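October, notebook 3, homework diaries

09:10. Kettle on, server down. Started on the paper pile instead.

For anyone picking this up cold: the diaries came back from Flivdale and Mandbridge at the end of last month. 60 families, 2 schools, one evening page per child per school night, with a box for what was set, a box for how long it took, and a box headed "Who helped, and how?" The last box is the whole study. The other two are there so that the last one doesn't look lonely.

All the pages are typed up now, 3,449 entries after Tomoyo took out the duplicates and the week where one family filled in the same evening over and over in different pens. I had wanted to keep that week. It tells you more about homework than most of the literature does.

Coding of the help box, where we'd got to

Old scheme had these codes: none, nearby, explains, checks, does. I drew it up in the spring and was pleased with it. It has been in contact with parents for a fortnight and I am less pleased.

The trouble is at the "checks" end. Examples copied from the sheets, so I stop trying to do this from memory:

"I just looked over it." (Child's start time 5.15, finish time 8.40.)

"Helped with the neatness." The teacher's copy of that piece is in two handwritings, one of them very neat.

"Did not help. Was in the room."

"Did not help. Dad and I had a discussion about it afterwards and the volcano is now Dad's."

"She did it all herself and I typed."

Shinji wants "I typed" under "does". Chie wants it under "nearby", on the grounds that secretaries are not authors. I've put it under its own code, T, until they've both calmed down. T is going to be bigger than expected. There's a lot of typing in Mandbridge.

11:00. Coding meeting, in the small room, because the big one had been booked for a training day on room booking.

Present: me, Chie, Shinji, Tomoyo. Veronica on the phone from Flivdale for the first half, then lost in the car park.

We double-coded the first batch blind and compared. Agreement good on "none" and on "does", which is no comfort as those are the ones a passing stranger could code. Poor on everything between. Chie and I agree with each other more than either of us agrees with Shinji, and Shinji pointed out that Chie and I share an office and a biscuit tin. Fair. From now on he and Chie pair up, and I go with Tomoyo, who has no views on secretaries.

Decisions, such as they are:

"Explains" needs something to be explained. "Told him to get on with it" goes to "nearby".

"Checks" means looked at it once the child said it was finished. If the child then went back and did some more, still "checks". If the parent did the more, "does".

Arguments get their own flag and don't change the code. Shinji proposed a scale of arguments. We are not having a scale of arguments.

Tears get flagged as well, and we don't assume whose.

I wasn't sure about the last one and then read a Flivdale page from a mother who wrote, under who helped and how, "Me. Fractions. I went and sat in the bath with my clothes on." No water mentioned. Coded "explains", argument flag off, tears flag left blank with a query. She's drawn a small house in the margin. So far she is the best respondent we have.

What I think we're seeing (not for quoting, and Shinji, that includes the newsletter)

The amount of help hardly follows how hard the work is. It follows whether the thing will be seen. Spellings get "nearby". Sums get "nearby" or "explains". Anything that has to be carried into school in both arms and put on a window sill next to other people's gets "does", nearly every time, and the parent entries get longer and more technical as the child fades out of them. By the last evening of the castle project one child from Mandbridge appears in his own diary only as "asleep".

I don't want to be sniffy about that. Delphine came through the pages with me yesterday and she has taught that age group, and her reading is kinder than mine. She thinks a good half of the "does" entries are written by people who are frightened. The note that comes home says "your child's project", the photos go up on the class page, and a parent who leaves the wonky one wonky feels it's her that's been left on the window sill. One of them says as much: "I know I shouldn't. I'm not having him laughed at." That's a different thing from showing off and our code can't tell them apart.

So do we add a reason code? Against: we never asked for reasons. For: they've told us anyway, up the sides and on the back and in one case on a separate sheet stapled in with the heading FURTHER REMARKS. Tomoyo's going to pull every entry where a reason is given without being asked for and we'll look at them as a pile, uncoded, with tea.

The pressure entries

Separate matter and I want it written down properly. A handful of pages don't read like help at all. Long finish times, night after night, nothing in the "what was set" box to match. One says "school sets too little so we do our own until 10". The child's own smiley-face row at the bottom of each page is blank from the second week on. None of it crosses the line in our protocol, I've checked each one against it, and Veronica has the page numbers and will speak to the school's pastoral lead as agreed at the start. I'm noting it here so that we don't fold these in with the volcanoes and report one cheerful average. An evening lost to papier mache and an evening lost to a parent's idea of top marks take the same number of minutes. Whatever we write up has to keep them apart.

Chie suggests plotting set work against time spent and just looking at who falls well off the line. Sensible. She'll do it once the server is back.
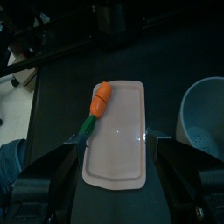
Home and School Research Group — Workroom Notebook

14:20. Server back. Nobody has owned up to having fixed it.

Tried loading the whole set into Du, the coding program we've been told will save us time. It saved us the first part of the afternoon by not opening. When it did open it had turned all the finish times into dates, so that according to Du a Flivdale child began her spellings after tea and completed them in the reign of somebody or other. Tomoyo fixed it by storing the times as plain text. Write this on the wall: TIMES AS TEXT. It is the same thing I wrote on the wall last year and then painted over.

15:05. Second batch, new pairs. Agreement on "checks" better. Still bad on "explains", and I can see why now: parents use "went through it" for anything from reading the question aloud to dictating the answer. No fix for that in the codes. It wants a different question on the page.

Draft wording for the next round, to argue about:

Who held the pencil?
Who decided it was finished?
Would you have done the same if nobody at school was going to see it?

Chie likes the first two. Shinji thinks the third is leading. It is leading. I'd still like to know the answer. Delphine says parents will be truthful about the pencil and lie about the rest, and that we'd do the same, and then told us about her own daughter's model lighthouse, which had working wiring. Her daughter was five.

Printing: Enham did the first diaries and made the help box smaller than we'd asked, which is the reason so much of the good stuff is up the sides. I was going to complain. Now I wonder whether to ask for it smaller still. People seem to say the careful thing in the box and the true thing in the margin.

16:30. Left to do

Tomoyo: unasked-for reasons, pulled and printed. Keep the drawings with them, please, including the house.

Chie: plot, and label the odd ones by page number only.

Shinji: write out the T code in a sentence that both of you can live with.

Veronica: ring when found.

Me: letter to both schools saying thank you and when they'll hear from us. They asked whether we'd be sending general advice for parents. I said not yet. I've got my own youngest's Viking longship on the kitchen table, due in tomorrow, and the sail is on backwards, and I have been told very firmly by its owner to leave it alone. Will report.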